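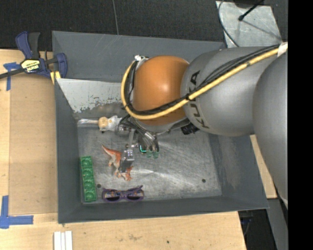

Tirkorach Toy Library
Progress report to the Pandey Fund, second installment
Written by Renu Rana

Hello again! I know the form asks for the money first, but I'm going to start with the toys, and the money is further down where you can find it.

When I wrote last, we had keys to the room in Terau and not much else. Well, we have a toy library now. It isn't finished and the paint in the hallway is a color I'd rather not discuss, but families come in, kids pick things out, and most of it comes back. As of the end of November we had 1103 toys in the catalog, and every one of them has been looked over, cleaned, given a tag and put somewhere we can find it again. The catalog is still a spreadsheet. I keep meaning to move it to something smarter, and then another carload of stuff shows up and I don't.

Sorting

This has been the big job, much bigger than I told you it would be in the application. People are so generous, and they're also in a hurry, so what lands on our doorstep is everything from the bottom of the closet in one go. Dolls, dinosaurs, half a train set, somebody's car keys once (we found the owner, she was very relieved). You can't put that straight on a shelf.

So everything goes into the deep metal bins first. I wanted plastic tubs, you may remember, and you asked me in your notes whether they'd last. You were right. We tried them over the summer and they cracked at the corners, so I switched to gray metal ones with part of the storage budget. They're noisy when you drop blocks in and they're heavier than I'd like, but they wipe clean in a minute and nothing gets stuck in the seams. We have 15 of them now, and that's enough to keep the new arrivals away from the toys that are ready to lend.

We stopped filling them to the top. I can't tell you how much difference that made. With a full bin you dig, and digging is how doll hair gets knotted around a dinosaur's foot and how small parts end up on the bottom where you'll never see them. With just a few toys laid out on the bottom you can see what each one is and what's wrong with it, and you get through them faster even though it feels like you should be going slower.

Dolls

Dolls are our slowest category by a mile. The clothes come off, get washed, and go back on, and the shiny fabrics are the worst because they snag on everything. Anything silvery or sparkly gets hand washed now after a bad afternoon with the machine and a very fancy little gown that did not survive. Hair gets combed out with a wide comb and a little conditioner. If a doll can't be brought back we keep the clothes, and the clothes have turned into a collection of their own that kids borrow by the bag.

I'd like to try a doll repair evening in the spring, with a couple of the grandmothers from Purutport who sew much better than I do. More about that under plans.

Dinosaurs

They're out the door constantly! I had no idea. I'd have bet on the cars. We got a lot of them in one donation and I was worried we had too many, and by October there was a waiting list for the big ones. They're also easy on us, since most of them just need warm soapy water and a toothbrush for the creases. The only trouble is the ones with hollow bodies, which hold water after a wash. They drain overnight with the tail down, and I squeeze them again in the morning before they go back.

I've been asked whether we should label them with the proper species names. I'd love to, but most toy makers seem to have made theirs up, and I've had a serious six-year-old correct me more than once. For now the tags go by color and size, so a kid who wants the orange one back can ask for the orange one.

What hasn't gone well

Puzzles. We're way behind on puzzles. Checking that all the pieces are there takes forever and I don't have a good answer yet. I've got a stack in the back that I haven't opened.

Battery toys are also parked for now. Too many had leaked, and I don't want to lend out anything I haven't had checked by someone who knows what they're doing. I'd rather hold them back than be sorry.

And the Purutport drop-off point, which I promised you would open in September, opened in November. The shop that was going to host us changed hands and I had to start the conversation over from scratch. It's running now, with 2 pickup times a week, and it's busier than I expected for somewhere that's been open such a short time. I should have told you about the delay sooner and I'm sorry I didn't.

Money

We've spent around 3000 dollars of the installment so far. The largest piece was the metal bins and the shelving, then the sink and the drying racks, then tags, soap, combs, and the sort of small stuff that doesn't look like much on a receipt but adds up. I moved a little from printing to storage, with your okay by email. The receipts are in the folder with this report, in date order, apart from the hardware store ones, which are all clipped together at the back because they faded and I had to write on them.

Rent is paid through the winter. Nothing is overdue.

What's next

Puzzles, first and foremost. My idea is to weigh each complete one on a kitchen scale and write the weight on the box, so when it comes back we just weigh it again. It won't catch one tiny missing piece but it'd catch a handful, and that would be a big step up from now.

Then the doll repair evening. I need better light over the sorting area before we do that, because hemming something that small under the lights we have is no fun for anybody. I'd like to use part of what's left on two good lamps, if you're fine with that. Could you let me know before the end of January?

I'd also like to get the sorting steps written up on one page and taped to the wall. At the moment it's all in my head, and when I was out sick in October the clean toys and the new ones got mixed together and we had to wash the lot again.

Please do come by if you're in Terau. Mornings are best, before the kids get there, though the afternoons are a lot more fun. The side door sticks, so give it a good push.

Renu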